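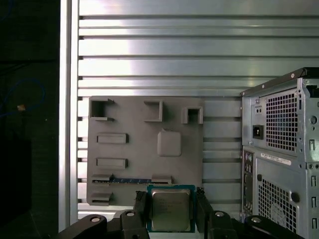

11/17/21 – Satin gray glaze, Popescu kiln unloaded this morning

The satin gray is so close now that I ran a thumb over the first tile before I had even put my coffee down. I've been calling the target "satin" for months without pinning it down, and it deserves a better definition. The brushed aluminum slats are too far one way for me: there's a glossy white highlight on the upper left that slides off into a cooler gray-blue toward the right, lovely on metal, but on a bowl it would look like plastic. The gray panel fastened to them is matte, and that is too far the other way. I want the slats' drift from bright white to cool gray-blue with most of the shine knocked out of it. Tile C from this firing does it on the flat part and very nearly does it on the curve.

Recipe notes. The starting point is still the Pretska base, the one with the high magnesium, fired to cone 6 in oxidation. All tiles are Gudstead white stoneware, pressed in the L-shaped mold so that each one has a flat foot and an upright face. Half the upright face has the combed texture and half is smooth. Bisque was the usual program.

Batch 2817 was mixed Monday and sieved twice through the 80 mesh. It settled hard overnight, like a brick at the bottom of the bucket, and I had to go in with the stiff brush before the drill would touch it. A pinch of Epsom salts dissolved in hot water fixed the settling beautifully. I should have done that at the start, as the Pretska base always does this when the ball clay comes out of the recipe.

Water: 70 to every 100 dry by weight. Thinner than I normally like, but it went on evenly and I could dip slowly without the drips racing down the foot. The tiles that got a second dip were dipped when the first coat had lost its wet shine.

Tile A. Single dip, no colorant change from last time. Dry-looking, slightly chalky on the combed side. Fine for the outside of a planter, unpleasant under a fork.

Tile B. Double dip. Much better! The gray goes bluish where it pools in the comb lines and stays neutral on the ridges. Faint pinholes near the top edge, none anywhere else.

Tile C. Double dip, with the extra silica. The winner. Soft sheen, no glare from the window when I tilt it, and the break over the edge is a thin warm line that I didn't plan and want to keep. It also feels wonderful, a bit like a river stone.

Tile D. Double dip, extra silica, titanium left out. Glossy. Pretty, but it's a different glaze. Put it in the drawer with the other happy accidents, labeled.

Tile E. Same as C, but brushed on. Streaky on the flat foot, good on the comb texture. Brushing hides nothing with this glaze. If anyone in the studio wants to brush it they'll need some gum in it, and I haven't tested how much.

Cooling matters more than I thought. I held the Popescu at the top for 25 minutes, let it fall on its own, then caught it again and cooled at 105 F an hour through the range where the magnesium crystals grow. Last firing I skipped the slow part and everything came out shinier, including the copy of tile C's recipe, which I nearly threw out on the strength of that one result. So that's a lesson about changing the schedule and the recipe in the same week. I've written the slow-cool program on the card taped inside the cupboard door. Please don't overwrite it in the controller. If you need the slot, use the one marked "bisque spare." 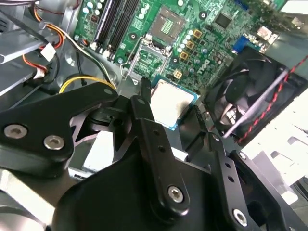

The cone packs agree with the controller on the middle shelf. On the bottom shelf the witness cone had barely leaned, so the bottom is running cool again, and tile A's twin down there was noticeably drier than the one in the middle. I'd like to try leaving more room under the lowest shelf with the taller posts. The elements were checked in the spring and looked healthy, so I suspect it's how I've been packing.

Food surface tests, started today on a broken piece of C:

Lemon slice, left on overnight under a cup. Check color change tomorrow against the covered half.
Vinegar, same arrangement on the other piece.
Fork scrape: gray marks on the matte tiles, as expected. They came off A only with the scouring powder. On C they wiped away with a damp sponge, and I did a little dance.
Freezer to boiling water: still to do. I need a proper cup for this, as a flat tile tells me almost nothing about fit.

I don't trust home acid tests for the final word on a liner glaze, so before any of this goes on the inside of a mug for sale I'll send a piece to be leach tested. The form is in the red folder. Outsides only until then.

About the color. Under the shop tubes C reads as a plain middle gray, and by the window it goes distinctly blue. I carried it back and forth like a kid with a new toy. At Halell, where the bowls will be shown, the shelves are lit with warm bulbs, so I should take C over there before I commit to a big batch. If it goes brown under those lights, I'd cut the iron before I added any cobalt. Cobalt is so strong at this dilution that a slip of the scale would turn the whole bucket navy.

Cleaning up: the sieve has a small tear near the rim. I've marked it with tape and it's still usable if you pour to the other side, but a new one is on the shopping list with nepheline syenite and more of the small cones. The wet-dry vac filter is due too. Masks on for dry mixing, please, even for the tiny test batches, and wipe the bench with a wet sponge afterward.

Next firing: C again, on cups this time, some dipped and some poured. A line blend between C and D with the titanium going down in small steps, as somewhere in between there may be a glaze with a tiny bit more life in it. Repeat of E with gum. One cup with C over the black slip, purely for fun.

If the cups work I'll mix the big bucket in December and glaze the bowls for Halell out of that. Tile C is on the windowsill next to the radio. Go and pick it up, it's so nice to hold, but put it back afterward.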